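Section 4. Setting up the small drawer cabinet and the counter pieces

Before you start, check that the Meldale drawer cabinet is fully assembled (Section 3) and that the counter is clear and dry. You will need a soft cloth, a small Phillips screwdriver and the bag of felt pads marked 601.

4.1 Placing the cabinet

1. Stick one felt pad under each corner of the cabinet. Press for a few seconds.
2. Set the cabinet down where you want it, with the drawer fronts facing the open part of the counter. Leave enough room for the top drawer to come out all the way.
3. Pull the top drawer out until it stops. Push it back in slowly. It should run level and close without a bump.
4. If the drawer rubs, loosen the two front screws on the slide by a quarter turn, lift the drawer front slightly and tighten again.

Caution: Do not lean on an open drawer or use it as a step. Keep fingers away from the slides when closing.
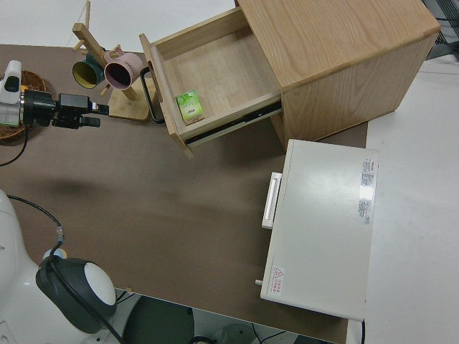

Tea, sugar packets and other small dry goods belong in the top drawer, where they are out of the light. Put the things you use most at the front, near the handle. A small carton or packet like the green box in the open drawer can go in as it is, and there is no need to empty it into a jar. If you keep a mug stand on the same counter, turn it so that a mug lifted off its peg does not knock against the drawer front.

4.2 Mug stand

1. Stand the post upright on its base and check that it does not rock. If it does, add a felt pad under the low side.
2. Hang the heaviest mugs first, on opposite sides of the post.
3. Hang mugs by the handle only.

Note: The pegs are glued at the factory. Do not twist them. If one comes loose, use a drop of wood glue and leave the stand empty for 16 hours.

4.3 Dish rack and trays

1. Place the rack on a flat surface with all its feet down. Lay paper or a cloth under it if the counter marks easily.
2. Stand plates on edge, one to a slot, all leaning the same way. Larger plates go to the back.
3. Let washed plates drip over the sink before racking them. The wood is oiled – it will take some water, but it should not stand in it.
4. Use a woven tray for whole vegetables or fruit. Corn, onions and lemons all keep fine this way for a day or so. Do not put anything wet or cut straight onto the weave.
5. Wipe the rack down once a week and re-oil it when the wood looks pale.

Caution: Do not put the rack or the trays in the dishwasher. 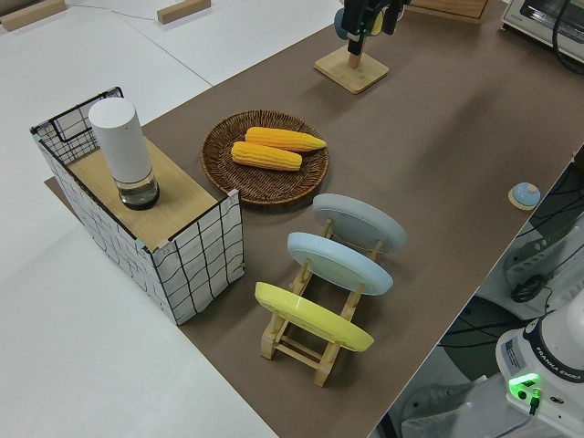 Bukola Lawal wrote in after the first printing to say that step 5 is too often for a rack that only holds a few plates, and that wiping hers every second week has done no harm. She also asked for a word on woven trays, as crumbs and corn silk get stuck in the weave. A dry pastry brush clears them. Brush along the coils from the center outward, then tap the tray upside down over the sink.

For replacement felt pads or slide screws, see the parts list in Section 7.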